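Talk notes: "Moving a small workroom without losing anything"
Ye-rin Won
21 May 2020

(Start slowly. People are still finding their seats or their sound button.)

Good morning, and thank you for having me. My name is Ye-rin Won. I look after the rooms at Pramia, which means desks, cupboards, keys, lights and the things that people leave behind. Today I want to speak about shared workrooms and how we arrange them, so that people can find a place to sit and a place to put their coat.

Slide 1. Where we began

In November we took over a long room from Vumance. It came with 2 keys and no drawing of the sockets. The lights in the ceiling were good. The window was large and nobody had thought about it when placing the desks, so in the afternoon half of the people had the sun on their screens.

(Ask: who has a desk facing a window? Wait for hands.)

My first advice is very simple. Before you buy any furniture, sit in the room for one full day. Bring your normal work. Write down when you stand up and why. I stood up mostly to look for a place to charge my telephone.

Slide 2. Tall things and low things

A tall, narrow cabinet takes little floor, and for this reason everybody wants to buy one. But please think where it will stand. If you put it beside the door, it makes the entrance dark. We prefer tall pieces far from the door, and low desks in the middle of the room, so that you can see over them who is there.

Shelves: keep the heavy boxes low. Leave one shelf free. It will be full in a week, but in that week you will be glad.

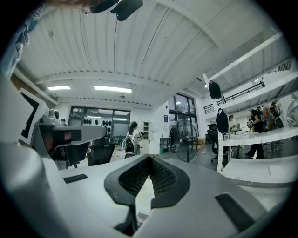

The second thing about shelves is the labels. At first we wrote the names of people on them. Then people changed teams and the labels were wrong, and no one dared to move another person's box. Now we write what is inside: cables, paper, tape, cups. A new colleague can read this on the first morning without asking.

Slide 3. Chairs

We wanted to have all the same chairs. The quotation from Sveinbjörnsson was 400 for each, and we could not pay this for the whole room. So we bought a few and repaired the others. It looks a little mixed. I had one complaint about it, from my own manager.

Please check that the chair goes fully under the desk. If the arms are too high, the chair stays in the walkway all day and people walk around it with their coffee. We keep 100 cm free behind every desk, and I measure it again after each change.

(If time is short, jump to Slide 5.)

Slide 4. Bags and coats

This is the point where I made the most mistakes. I ordered hooks and put them at the far end, where the wall was free. People did not walk so far. They hung their bags on the chairs, and the chairs fell backwards when somebody got up. We moved the hooks next to the door, a little lower than before, and after this the floor was clear.

Slide 5. Light

Look up before you place the desks. A desk should not be directly under a ceiling lamp if the screen is shiny. Turn the desk to the side of the window. We asked Skavon to change two switches, so the lamps near the window can be off while the others stay on.

(Show the floor plan and leave it on the screen during the questions.)

Questions I expect: noise, plants, who cleans the cups. For the cups I still have no good answer, so please tell me yours.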